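Sorting it at the source: what changes in December
Print | E-mail

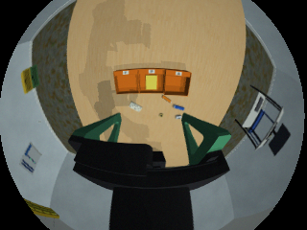 Why the collection is changing

The mixed recycling round in Mallstead ends in the first week of December. From then on paper and card, glass, and tins with plastics will each be picked up separately, on the same morning and by the same lorry. Janix, which has run the round for the past four years, has fitted its vehicles with split bodies so that nothing gets mixed again after it leaves your gate.

The change follows a trial in the streets north of the station, where 452 households took part over the summer. Chelsea Pickering, who managed the trial for Janix, said the main problem with the old round was broken glass in the paper. Loads with glass in them were turned away at the mill and had to be paid for twice.

What goes where

Paper and card includes envelopes with windows, egg boxes and flattened parcels. Pizza boxes are fine if the greasy part is torn off. Please keep shredded paper in a closed paper bag, as it blows about when the boxes are tipped.

Glass means bottles and jars only. Drinking glasses, oven dishes and mirrors melt at a different temperature and should go to the tip on Foramum Road.

Tins and plastics go together. Rinse them, leave labels on and put lids back on bottles. Cartons for milk and juice also belong here, although they were taken with card until now.

Batteries must not go in any of the household containers. There were two small lorry fires last winter. The ironmonger's, Radulović, has a battery tube by the till and will take anything up to 17 centimetres long.

Flats and shared yards

Blocks with a shared yard will keep their large wheeled bins, with new lids. Slavica Vukadinović is visiting the managing agents during November to agree where they will stand. If your block has no agent, ring the office and ask for her.

Anyone who can't carry containers to the kerb can ask for an assisted collection. There are 50 places on the list at present and 225 residents have been sent the form, so please return it early if you need it. People who already have help with the mixed round don't need to apply again.

Collection starts at 7 a.m., half an hour earlier than before. Containers may be put out the evening before, but not on the cycle path in Mill Lane.

Print | E-mail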